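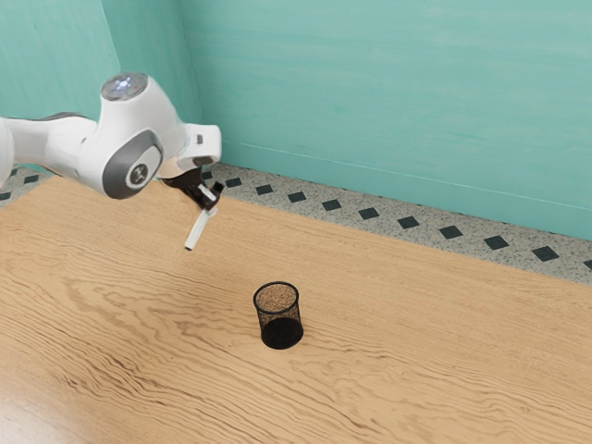

The revised good practice note on simulated trials was approved in June and now applies to every team that tests arm programs before they reach the workshop in Stetville. Its main purpose is to make sure that a result from a simulated run can be read, repeated and judged by someone who was not present. The first section deals with the layout of the work surface. For a basic placing task, teams should follow the arrangement of a single upright mesh cup on an otherwise clear table, with the slim object already held in the gripper and the whole of the cup in view. Extra items may be added only once the basic task has been signed off.

The second section covers the record. Each entry must give the program version, the starting position of the arm and the position of every object on the table. Runs that are stopped early are to be kept and marked as stopped. Khairul Kusuma, who led the revision, has asked teams to note that a stopped run counts towards the total. Under the previous text this was left to the team leader, and the Addo and Pirkik groups had come to different answers. Their records for the spring, 227 runs between them, have been marked again under the new wording.

A program may be put forward for workshop use after 40 recorded runs with no change to its settings. If any setting is altered, including gripper force or approach speed, the count begins again. Changes to wall or floor colours in the simulation do not restart the count – they must still be written down.

Section 11 is new. It states that success in simulation is not in itself permission to run a program on a physical arm. A separate risk assessment is required, and two people must sign it, one of whom should come from outside the team.

The Kavov template has been updated to match, and older forms will be accepted until 5 August 2026. Questions on the wording should be sent to Kwaku Quaye at the standards desk. Requests for an exemption must be made in writing by the team leader, with the program version stated.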